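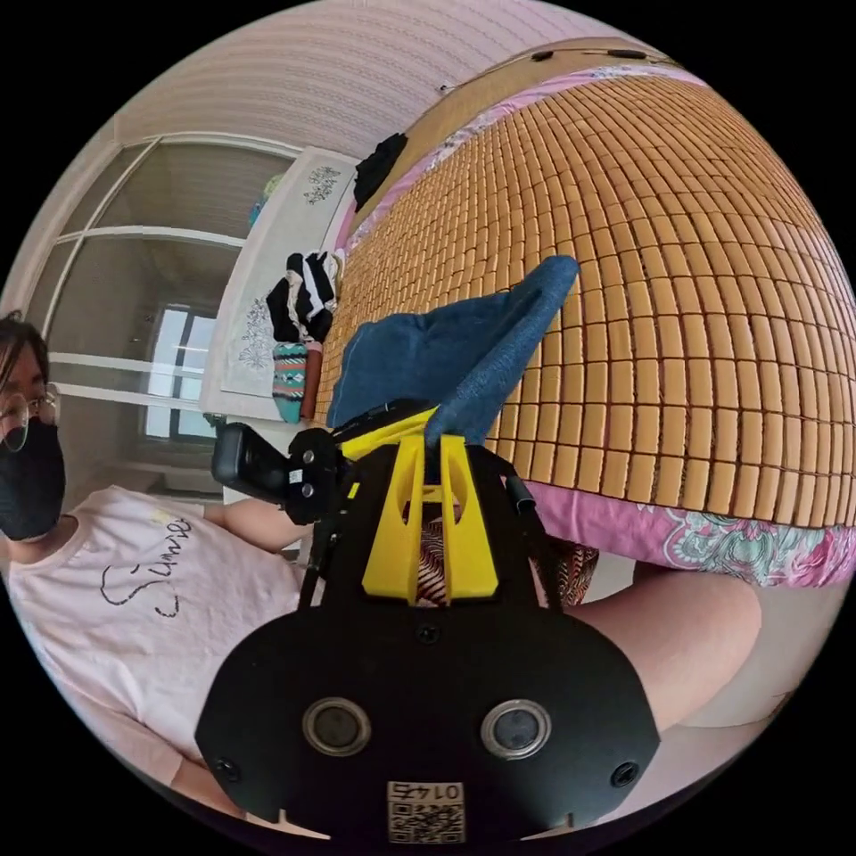 Blue denim-like and zigzag cloth by the bed, linen afternoon, February

Sorting fabric before the spring swap

The February linen afternoon was given over to old cloth: what to keep for mending, what to hand on, and what to cut up for dusters. Denim took up most of the talk, as it does every year. People hang on to it because it is strong and then find they have a drawer full of it and no plan.

Zane Ramanauskas led the session and asked everyone to begin with the denim. His method is to work on the bed, with the covers pulled flat, and to pick up one piece at a time by a corner. Hold it up and look at it against the window. Thin places show up pale, and a piece that lets daylight through will not take a patch. It can still be used for stuffing or for cleaning the bike.

Faded denim is fine for patching so long as the weave is sound. In fact it usually sits better on an old pair of jeans than a dark new piece would. Wash it once on a warm cycle before cutting, even if it has been washed many times already, and iron it while it is slightly damp. Fold it with the grain, right side in, and press the fold with your hand. Pieces smaller than a paperback go in the scraps bag and anything bigger is folded and stacked.

Patterned fabric needs a bit more thought. Zigzags and stripes look good in a cushion cover but they are awkward to join, and if you have only a short length you will lose a good part of it matching the lines at the seam. Zane's advice was to use them whole where you can, for a bag lining or the back of a cushion, with a plain cloth on the front. Brown, white and black go well enough with faded blue, and two members have said they will try the combination for floor cushions.

There was some disagreement about whether to fold or roll. Rolling saves creases in heavier furnishing fabrics and is easier in a deep drawer. Folding is better on a shelf, where rolls tend to slide forward and end up on the floor. We did not settle it. If you are bringing fabric to the swap, please fold it, as the tables at Gunell are narrow.

A few notes for those who are sorting at home before then.

Check the seams and hems of old clothes before cutting. The cloth inside a hem is often the least worn part of the garment and makes good narrow strips for binding.

Take out zips and buttons first and put them in a jar or an envelope. Metal zips from jeans are always wanted.

Pin a slip of paper to each piece with the size on it. Measure the usable part only and leave out any stained or torn edge.

Keep stretch denim separate from the ordinary sort. It puckers when sewn to a fabric that does not give, and it is hard to tell the two apart once they have been stacked together. Pull a corner gently on the cross grain and you will soon know.

Do not bring anything that smells of damp. Air it for a few days first, and if the smell has not gone, put it in the textile bank.

The swap will be held at Gunell on a Monday, with the doors open from 2 until 8. Come at any time between those hours. You do not need to bring fabric in order to take some away, though it helps if you do. The date will be in the next issue once the room is confirmed. Tea is provided but please bring your own mug.

The Arkel sewing library has also asked for denim lengths for its repair classes. They can use anything longer than your forearm, in any shade, and would like it washed and folded. Leave it in the box marked Redance by the side door and write "denim" on the bag.

Last year's swap passed on 608 pieces, counted at the door. Most of the leftovers were very small cottons, which are hard to find a home for. If you have a lot of these, Zane suggests sewing them into long strips at home and bringing the strips.

The next linen afternoon will be on pillowcases and how to turn a worn sheet sides to middle. Bring one old sheet, a tape measure and your own pins.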